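About Clastow Lodging Group

Clastow Lodging Group owns and operates small inns and extended-stay residences for travelers who want the comfort of a house and the dependability of a hotel. The company opened its first property with 20 guest rooms on a quiet street within walking distance of a train station. It now manages 88 rooms and suites at four addresses, each under the direction of its own resident manager.

Our guests include families on vacation, couples away for a weekend, employees on temporary assignment, and people who are between homes. Some stay for a single night. Others stay for a season, and a number return to the same room every year. Our policies on rates, housekeeping and cancellation are written with all of them in mind.

Our Properties

The Skendance Inn is the original property and remains the smallest. It offers standard and double rooms, a reading room on the ground floor, and a covered porch that is open to guests from early spring until the first frost. Parking is available behind the building at no additional charge.

Pasaribu House was acquired as a private residence and converted to guest use over two winters. The main staircase, the window seats and most of the interior doors were kept. An elevator was added at the rear of the building, and every floor is now accessible without steps.

Plemer Court and Plemer Annex are our extended-stay residences. Suites in both buildings have a separate bedroom, a full kitchen and a work desk. The minimum stay is seven nights, and monthly rates apply to any booking of 30 nights or more. Laundry rooms are located on each floor and are open at all hours.

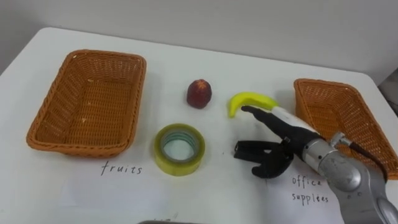
Our Standards

Every room is inspected by a supervisor before it is assigned to a guest. Inspections follow a written checklist that covers linens, lighting, locks, plumbing and heating, and the completed list is kept by the property manager. A room that does not pass is held back until the matter has been corrected.

Housekeeping is provided daily at the Skendance Inn and Pasaribu House, and weekly at the two Plemer properties. Guests may request more or less frequent service at the front desk. Fresh towels are available at any time.

Rates shown at the time of booking include all mandatory fees. The company does not add a resort charge, and local lodging tax is listed as a separate line on every confirmation and receipt.

Reservations and Groups

Reservations may be made by telephone, by mail or through this website. The front desks at all four properties share one reservations system, so a guest who calls one property may book a room at any other — or divide a longer visit between two of them.

Pasaribu House also accepts group bookings for reunions, retreats and small conferences. The garden hall seats 200 for a meal and may be reserved with or without overnight rooms. Requests for dates in December should be submitted well in advance, as the hall is in regular use for holiday events throughout that month.

Pets are welcome in designated rooms at the Skendance Inn and Plemer Court. A signed pet agreement is required at check-in. Service animals are welcome at every property without charge.

Our Staff

Clastow Lodging Group trains its employees in house. New members of the front desk and housekeeping teams work alongside an experienced colleague during their first weeks, and all employees are eligible to apply for supervisory positions as they open. Several of our resident managers began in housekeeping or on the night desk.

Current openings are posted on the Careers page and at each front desk. Applications are reviewed by the manager of the property concerned.

Contact

Questions about an existing reservation should be directed to the property where the stay is booked. General correspondence, including press and supplier inquiries, may be addressed to the Clastow business office through the contact form.

Page last updated September 2, 2019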